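The Burnier Work Table

Some tables are made for show, and some are made to be leaned on, spilled on and wiped down at the end of a long afternoon. The Burnier is very much the second kind, and we have been selling it happily out of our Prerkik warehouse for 12 years now. It has a plain white rectangular top with nothing fussy about it, so small parts are easy to find again and coffee rings get noticed while they still wipe off with a damp cloth (a drop of dish soap helps with the stubborn ones!).

We offer it in two lengths, 2550 mm and 2960 mm, and the longer one is the favorite with customers who like to keep a tray of parts at one end and still have plenty of room for everything else that lands on a table during the day. Two of them go nicely end to end – just ask us for the Ulo joining kit when you order.

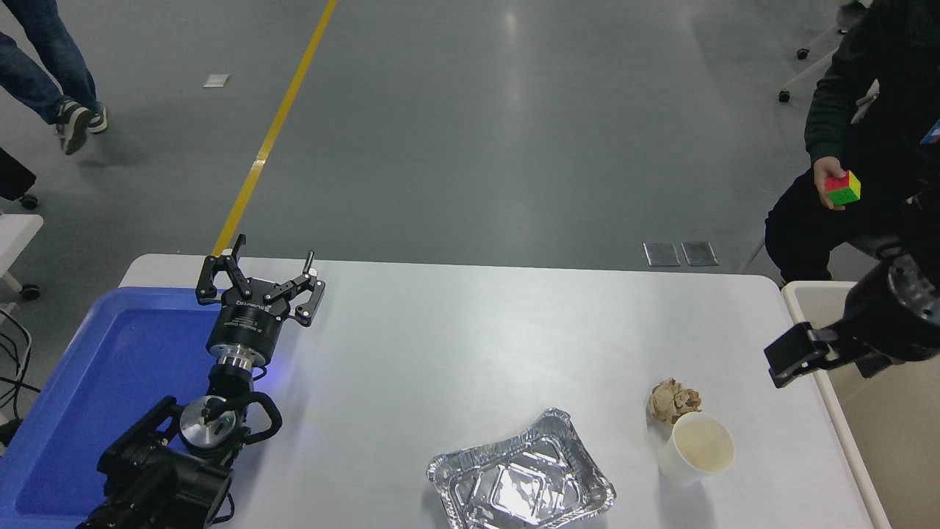 White table top on a gray epoxy floor, with a blue plastic tray, a foil tray and a paper cup.

Each table ships flat with its legs packed separately, and putting one together takes 40 minutes with a helper. If your floor slopes a little, as so many shop floors do, add a set of Šimkus leveling feet to your cart – they screw right in.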